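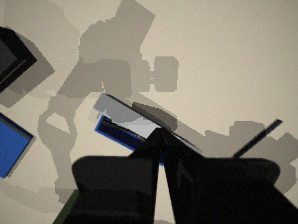 Progress note, Zerouali grasp software
Kerutow to Stetbridge programme office
September 5, 2023

Short one this time, most of the team is mid-merge.

Where we are. Simulator side now runs end to end with the new planner. Wrist view renders with shadows on, which was the main ask from your last review. Costs us render time but the old flat lighting was hiding too many faults in the segmentation. Left it on by default.

Perception. Main trouble is still shadow edges. They come out jagged at the current shadow map setting and the segmenter likes to treat a hard dark edge as the side of an object. Dark objects next to their own shadow are worst. Blue ones mostly fine. Raising the shadow map size helps, so does training on a spread of light positions, we are doing both. Not finished.

Second problem, the fingers. Once the gripper is close in, they cover a good part of whatever is under or behind them. 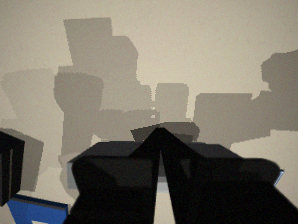
So the pose estimate drifts over the last bit of the approach. Current fix: freeze the pose at the last good view and go in on that, only update if the visible part of the object disagrees by more than a set limit. Limit is hand tuned for now, needs a proper sweep. The finger mask now comes straight from the arm model instead of being learnt, much cleaner and one less thing to retrain.

Planning. 44 test layouts in the regression set, all load. 2 still time out in the planner, both with objects packed close together. We think its the collision margin being too fat round the fingertips. Patch is written, not reviewed.

Control. No change to the grip controller. Logging rewritten so that a run can be replayed frame by frame with the planner state alongside, the Clorkdale people asked for this and it has already saved us time.

Slipped: the config tool. Still a pile of scripts. Will need 8 working days we did not plan for, would like to take them from the documentaion budget and catch up later. Please confirm if thats OK.

Next, by end of September:
- margin patch in, timeouts rerun
- sweep on the pose limit
- retrain segmenter with varied lights
- replay tool handed over to Clorkdale with a readme

Spend is on plan apart from the above. Full sheet to follow seperately.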